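How to Dry and Store Chillies at Home

Otanthorpe Community Kitchen, Household Food Guidance
Updated 2024-11-23

14 shares | 2 comments

This guidance is intended for households that grow chillies or buy them in quantity and wish to keep them through the winter. It applies to thin-walled red varieties. Thick-fleshed peppers should be frozen, as they seldom dry evenly without a dehydrator.

Preparing the pods

Select ripe, firm pods and discard any with soft patches or mould. Most plants in the district are ready for picking from late August. Rinse the pods in cold water, pat them dry with a clean cloth and leave the stalks in place. Gloves should be worn if the pods are to be cut, and hands kept away from the eyes.

Drying in the oven

Set the oven to its lowest temperature. Arrange up to 200 grams of pods on each tray in a single layer, with space between them. Keep the door slightly open with a heatproof spoon so that moisture can escape. Turn the pods every 20 minutes during the first 2 hours, and less often after that. Small pods will be ready first and should be taken out as they finish.

Leave the pods to cool fully before testing them. A finished pod is light and snaps when bent. Any pod that still feels leathery should go back into the oven.
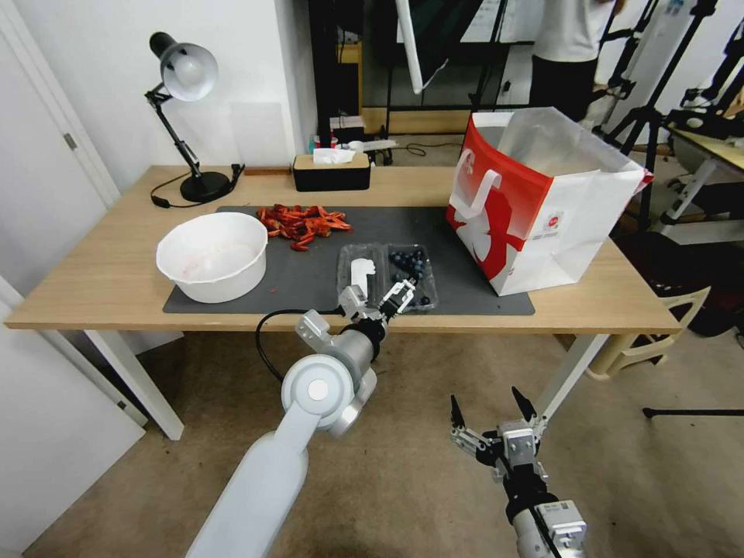 Dried red chillies, with blueberries in a clear container.

Storing

Place the cooled pods in clean, dry jars with tight lids. Label each jar with the variety and the month of drying, and keep it in a dark cupboard. Check the jars daily for the first week. If mist appears on the glass, empty the jar and dry the contents again. If mould is present, throw the contents away.

Whole pods hold their flavour longer than flakes or powder, so grind only what is needed. Open a window when grinding, and let the dust settle before lifting the lid of the grinder.

Bowls and boards used for fresh or dried chillies should be washed in hot, soapy water before they are used for other food.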